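Suche Suchbegriff eingeben Los

Plulov Greifer-Kit im Test: ein Halbjahr in der Robotik-AG

2023-07-05, von Mpho Le Roux

Vorweg, weil danach ständig gefragt wird: Kit selbst bezahlt, also die AG. 382 Euro, gebraucht wäre billiger gewesen, gab aber keins. Der Arm war schon da, Altbestand von Du Plessis, um den geht es hier nicht. Nur um den Greifer und was man damit anstellen kann.

Projekt dieses Halbjahr: alte Desktop-PCs. Gehäuse hinlegen, Seitenteil ab, und dann soll der Arm drinnen was Sinnvolles machen. Speicherriegel setzen, Stecker ziehen, Slotblenden raus. Klingt nach wenig. Ist sehr viel. Letztes Jahr hatten wir Holzklötze sortiert, das konnte nach drei Terminen jeder, und dann war die Luft raus. Ein PC-Gehäuse ist eng, voller Kabel und überall Blech, da muss man sich vorher überlegen wie man reinkommt und vor allem wie wieder raus.

Aufbau. Kommt in Einzelteilen, schwarze Metallplatten und Winkel, alles geschraubt. Anleitung auf Englisch, ein Faltblatt, Explosionszeichnung so klein dass Ignacio sie erstmal auf A3 kopiert hat. Zwei Nachmittage für die Mechanik, einer für die Elektronik. Schrauben ordentlich, kein Käsematerial. Zwei Winkel sind fast gleich, aber eben nur fast, und wer sie vertauscht merkt es erst ganz am Ende. Haben wir natürlich. Also alles wieder auf. Wer das Kit kauft: die Winkel gleich beim Auspacken mit Edding markieren.

Der Sensorkasten sitzt seitlich an einem eigenen Halter und schaut schräg nach unten. Gute Idee, schlecht gelöst. Der Halter baut breit, und am Gehäuserand muss man den Arm drehen, damit nichts anstösst. Kostet jedesmal Zeit beim Programmieren.
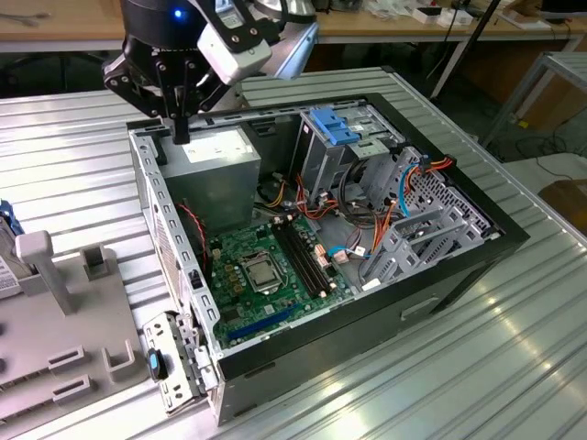 Zur Steuerung. Software läuft, mehr sag ich nicht. Na gut, doch. Installation auf den Schulrechnern ging erst mit Adminrechten, die kriegt man bei uns nicht einfach so, also erstmal eine Woche Pause. Danach stabil. Positionen anfahren, speichern, abspielen, das kapieren auch die Neuen sofort. Eigene Abläufe gehen in Python, Doku dazu dünn. Nokuthula hat sich durch die Beispieldateien gewühlt und jetzt haben wir eine eigene kleine Bibliothek, die ist besser komentiert als das Original.

Greifkraft lässt sich in Stufen einstellen, 10 Stück. Die unteren drei sind für Speicherriegel ok, alles ab der Mitte würde ich an keiner Platine benutzen. Leider merkt sich das Ding die Stufe nach dem Ausschalten nicht!! Steht nirgends. Wir haben einen Riegel verloren, war ein alter, trotzdem ärgerlich. Seitdem setzt unser Startskript die Kraft immer zuerst.

Wiederholgenauigkeit: für die Speicherbänke gerade so. Die Riegel müssen senkrecht rein und dann kommt ja noch der Druck, bis die Laschen zugehen. Setzen kann der Greifer, fest drücken eher nicht, da gibt er seitlich nach. Wir lösen das in zwei Schritten: absetzen, Finger schliessen, von oben nachdrücken, erst die eine Seite und dann die andere. Geht in den meisten Fällen. CPU lassen wir in Ruhe, da lässt Marthinus nicht mit sich reden, und er hat recht.

Was richtig gut klappt: SATA-Stecker. Hätte ich nicht gedacht. Die Finger sind vorne schmal genug, dass man zwischen Kabelbaum und Platine kommt, wenn man die dicken Stränge vom Netzteil vorher zur Seite legt. Das machen wir noch von Hand. Chaiwat will das automatisieren, viel Glück.

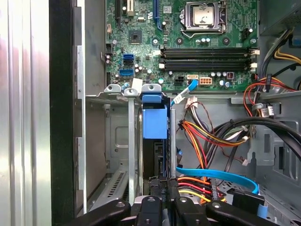

Verschleiss nach dem Halbjahr: Schrauben an den Fingerspitzen lockern sich. Immer. Vor jedem Termin nachziehen, steht bei uns inzwischen auf der Checkliste. Tropfen Schraubensicherung hilft, dann kriegt man die Finger aber schlecht gewechselt. Sonst nichts kaputt. Ein Kabel am Stecker musste neu gecrimpt werden, das war aber unsere Schuld.

Ersatzteile bei Testico bestellt, kamen nach vier Tagen, alles dabei. Der andere Händler (Jadwood) hat seit Januar "in Kürze lieferbar" dastehen. Ersatzfinger kosten mehr als ich erwartet hatte, lieber gleich ein Paar mitbestellen und Porto sparen.

Unterricht. Gruppengrösse: drei bis vier pro Greifer, darüber stehen welche rum. Ein Ablauf von der ersten Position bis es wirklich sitzt dauert bis zu 180 Minuten, also zwei Doppelstunden einplanen, wenn vorne noch erklärt werden muss. Ab Klasse 9 würd ich sagen. Jüngere haben den Spass am Fahren, aber beim Feintuning steigen sie aus. Und Notaus in Griffweite, bitte, auch wenn der Greifer klein ist. Der Arm ist es nicht.

Plus:
- stabil, alles aus Metall, gut zu reparieren
- schmale Finger, kommt auch in enge Gehäuse
- Positionen speichern geht ohne Programmieren

Minus:
- Faltblatt
- Kraftstufe weg nach dem Ausschalten
- Sensorhalter zu breit
- Schrauben an den Fingern

Kaufen? Für eine AG die schon einen Arm hat, ja. Wer bei null anfängt muss Arm, Tisch und Netzteil dazurechnen, da gibts Komplettpakete die weniger können aber schneller laufen. Vier von fünf. Den fünften gibts wenn die Kraftstufe gespeichert bleibt, hab denen deswegen geschrieben, Antwort steht noch aus.

Nächstes Halbjahr Slotblenden, da sind wir noch nicht weit. Trag ich hier nach.

Kontakt | © Robotik-AG | Nach oben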